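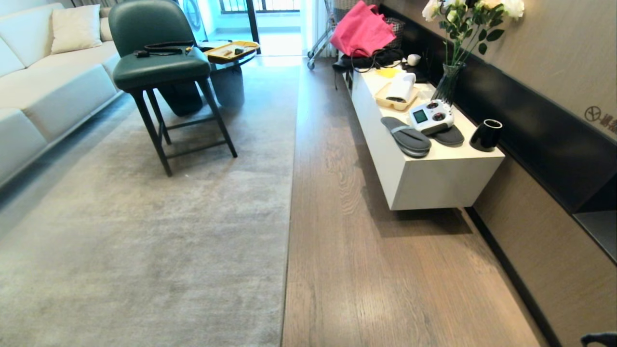

4.2 The work site and the tidying task

Figure 2. Living room of a serviced apartment, with the long white cabinet on the right and the rug and chair in the middle.

The apartments in our study are managed by Bradamo, a company that rents furnished homes for short stays. For the cleaning staff each apartment is a workplace, and the living room is the part where the order of work changes most from one visit to the next. Kitchens and bathrooms follow a fixed list. In the living room the worker must first decide what belongs to the apartment, what a guest has left, and what can be moved without asking.

Figure 2 shows the kind of surface that our participants called "the difficult one". On the cabinet there are bags, a pair of gray slippers, a yellow paper note, a tray and a vase of white roses, all within the same few steps of walking. Each of these follows a different rule in the company handbook. Slippers go to the entrance. A bag is never opened. A note must be read before it is moved, and flowers stay where they are unless they are dead. A person who has done this work for one season applies these rules without stopping. The Skeditz system, which was introduced in September, had to receive them one after another, and the staff were the ones who wrote them down.

We interviewed 18 cleaners and 6 supervisors. Before the introduction, most of them expected that the robot would take the heavy part of the job. What they described to us later was different. The robot was assigned to collect small objects from low surfaces and to bring them to a sorting place, while the cleaners continued to make beds, wash floors and carry linen. Several cleaners said that they lost the lighter part of the visit, the part when they could stand straight and rest the back. One of them, Mali Parri, explained it in this way: "Before, I did the bathroom and then I put the room in order, and this was my pause. Now I do the bathroom and then the next bathroom."

A second change concerns responsibility. When an object was put in a wrong place, the guest complained to the front desk, and the desk called the cleaner whose name was on the sheet. In 73 percent of the complaints that we could trace, the cleaner had not touched the object. The supervisor Myfanwy Gittins asked for a separate line on the sheet for the robot, and this line was added on April 13, 2018. After that date the cleaners reported fewer calls, although we can not say if the number of errors was also lower.

The third change is in the time of the visit. Bradamo shortened the planned time for a living room by 15 minutes. Our participants accepted this for rooms with few objects. For rooms like the one in Figure 2 they found it too much, as the soft things (bags with hanging straps, cables, folded cloth) still had to be checked by hand. We return to the question of planned time in Section 5, where the Bradamo schedules are compared with those of Grostumero.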